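Talk notes: living somewhere for a month when you still have a job to do
Flildale travel evening, upstairs room. 50 minutes including questions. Doors at 7 p.m.

## Start

- Thank Dzifa for the introduction and for getting the projector going.
- Say who I am: Ruth Bedoya, bookkeeper, on the road for most of the last eight years. I keep my clients and take the laptop with me.
- Ask for hands: who has worked from another country for longer than a week? Wait for the answer.
- This is a talk about ordinary months. The mountain pictures are in last year's talk, and Elvira has the file if anyone wants it.

## How I pick a town

- I look at the time difference first. Most of my clients are in one time zone and I won't take calls after 9 at night.
- Then a direct bus or train from the airport. I got to Echeverri with two changes and a suitcase that had lost a wheel. The last bus had gone and I slept at the station hotel.
- Then size. I like a town I can walk across in under an hour.
- Weather comes last. February in Nirkmont was gray the whole month and I'd go back.

## Where to sleep

- Book 2 nights, then look for the month in person. Photos don't tell you about the bar downstairs.
- In Echeverri I rented from Arnulfo Valderrama. Back room, own key, shared kitchen. I paid 446 for the month with water and power included. (Someone will ask about the currency. It was dollars, he wanted dollars.)
- Ask to sit in the room for ten minutes with the window open. Ask where the router is. Ask what happens on holidays.
- Pay week by week if they'll let you. Arnulfo let me. The landlady in Nirkmont wouldn't.

## The days

- I work 8 to 1 and then stop. Tell the story about the month-end close and the parade going past. Keep it short, it ran long last time.
- First week I do no sightseeing at all. Find the grocery store, the pharmacy, the laundry, a place to print.
- Eat lunch in the same place every day. By the second week they know you and you get told things, such as which ferry doesn't run.
- That is how I met Deisy Henao, who sold tickets for the boat to Flurov. She drew me the map that goes round the room now. Please pass it along and give it back.

## Flurov

- One ferry out in the morning, one back at 4:30. Bring cash.
- The path round the point takes three hours if you stop to eat.
- There's a guesthouse with four rooms. I stayed one night and wished I'd booked more.
- Read the paragraph from my notebook here if we're under the half hour. Skip it if not.

## Getting lonely

- It happens in the second week for me, fairly reliably.
- Things that helped: a language class, a choir (I can't sing), a fixed phone call home.
- Things that didn't: moving on early. I did that twice and felt the same in the next town.
- Don't rush this section. People came up to me about it afterward last time.

## Desks and coffee

- I can't work in bed or in a café all day. A rented desk is worth the money if you're staying three weeks or longer.
- Buy the weekly pass first. Go at the hour you'd normally be working and see how loud it gets.
- Look at the kitchen before you pay. If there's coffee made on site, that's money saved every day.
- Look for somewhere to leave things overnight. Carrying a monitor stand across town gets old.
- Next two slides, leave them up while I talk about passes. 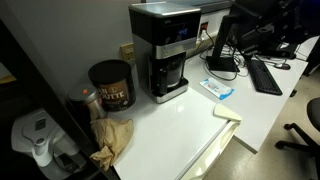
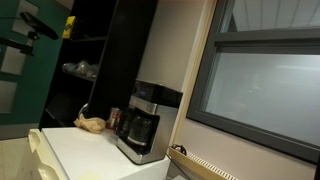 *Coffee maker on the counter (first slide); black shelves behind the white cabinet (second slide).*

## Questions

- Taxes: I can say what I do, I can't say what they should do. Send them to an accountant at home.
- Insurance: read the part on length of trip. Many policies stop earlier than people expect.
- Sign-up sheet for the next evening is by the door. Elvira is speaking, on night trains.
- Collect Deisy's map before packing up.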